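The Year I Got Fussy About Towels
02/11/2025

I own too many towels. There, I said it. A cupboard count in June came to 38, for a household of 3, and the oldest had been with us since a rental in Tamemholm where the shower leaked into the hallway. So I gave myself a project: keep the good ones, learn to fold them properly, and stop shoving the rest in with my hip against the door.

My first discovery was that I'd been folding on the bed all my life, and a bed is a terrible place to fold anything! It sags, the corners wander off, and you end up with a sort of padded envelope. A table changed everything for me. Pale wood, nothing fancy, with enough bare surface to spread a bath towel flat and run your palm down the stripes. Terry still fights back, mind you – it wants to roll and slump the second you look away – but at least you can see what it's up to.

I keep a bin at one end for whatever hasn't had its turn yet. Blue stripes, a light table, a bin within reach: 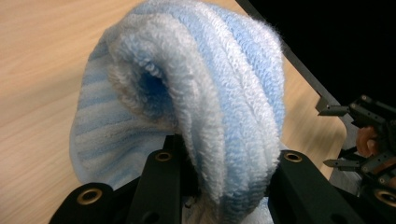
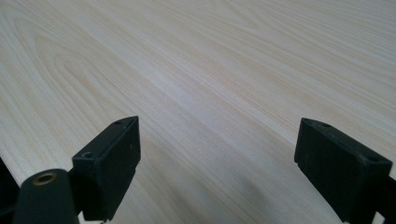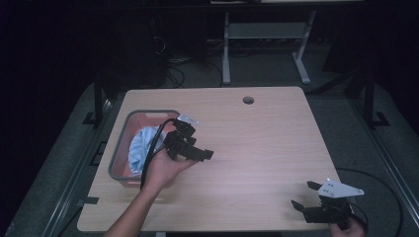 Kedora wrote in after my last column to say thirds are a waste of time and that rolling is the only way to go, because a rolled towel can be pulled from the bottom of the stack without the whole lot coming down. Fair point, and I did try it for a couple of weeks (my shelves are too shallow, so everything stuck out like baguettes). I've gone back to thirds the long way, then in half, then in half again, with the fold facing out.

What I haven't solved is the pile that didn't make the cut. Some went to the animal shelter on Pangaribuan Street, who were lovely about it, and two are now living in the trunk of the car. The beach ones I can't part with yet. They're in a bag under the stairs, unfolded, and I'll get to them before summer.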